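Clomader Picture Hanging Rail System

Wall-mounted rail and hook set for framed pictures, certificates and notices
Supplied by Altance

Overview

The Clomader rail allows framed pictures to be hung, moved and replaced without fresh holes in the wall. It is intended for schools, surgeries, offices, libraries and private homes. The rail is fixed once, close to the ceiling, and all later changes are made with cords and hooks.
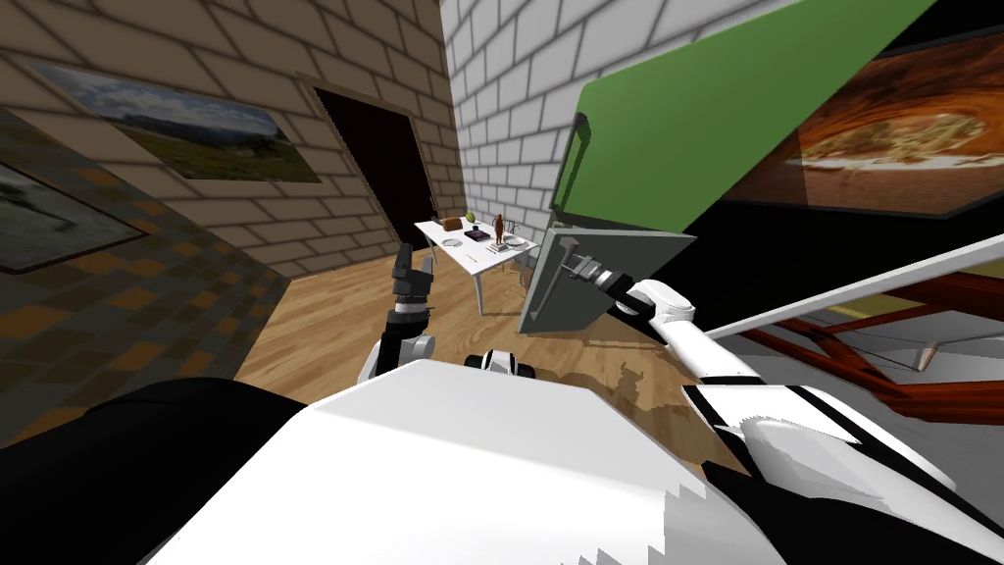
The rail may be fixed to plaster, timber, concrete block or brick, provided that the correct fixings are used. Brick calls for the most care in planning. On a tan brick wall with darker mortar lines, a landscape in a thin brown frame looks well at standing eye level, and the rail itself should be drilled into the brick and not into the joint. The mortar in older buildings is often soft and will not hold a plug under load. Where the courses are uneven, the rail should be set with a spirit level and not by eye.

What is supplied

Aluminium rail, white or black finish, 3 metres
Wall clips, 13
Clear cords with locking end, 6
Adjustable hooks, 6
End caps and one joining piece
Printed fixing guide

Wall plugs and screws are not included, as the correct type depends on the wall. Altance can supply these separately.

Choosing a finish

The white rail is suited to pale walls and may be painted with ordinary water-based paint. The black rail is normally chosen for dark walls, or where the rail is meant to be seen. 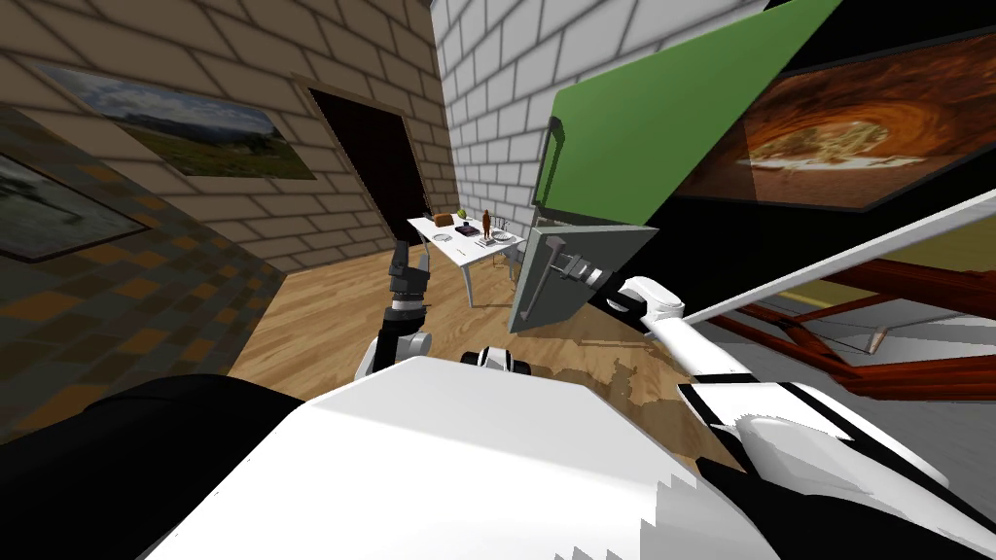

Both finishes use the same clips and hooks, so that a rail may be changed at a later date without further drilling. Customers joining lengths around a corner should order the Golestani corner piece, which is stocked in both finishes.

Loads and limits

Each hook holds a framed picture of up to 4 kilograms. Heavier frames should be hung from two cords, set apart by at least half the width of the frame. Mirrors and glazed cabinets must not be hung from this rail – the Dritatside heavy rail is made for that purpose.

Fixing in brief

1. Mark a level line and check the wall for pipes and cables.
2. Fit the clips along the line at even spacing. 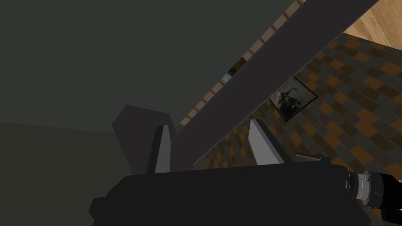

3. Press the rail into the clips, working from one end.
4. Slide in the cords, fit the end caps and set the hooks at the required height.

Care

The rail should be dusted with a dry cloth. Cords should be checked once a year and replaced if they are cloudy, stretched or nicked.

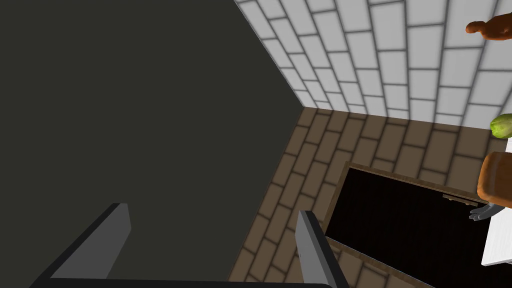
Replacement cords are sold singly and in packs of six. Hooks that no longer grip should be discarded and must not be bent back into shape.

Ordering and returns

Orders are accepted from account holders and private customers. Unused rails may be returned in their original tube, but lengths cut to order cannot be accepted back.

Page last revised: June 26, 2023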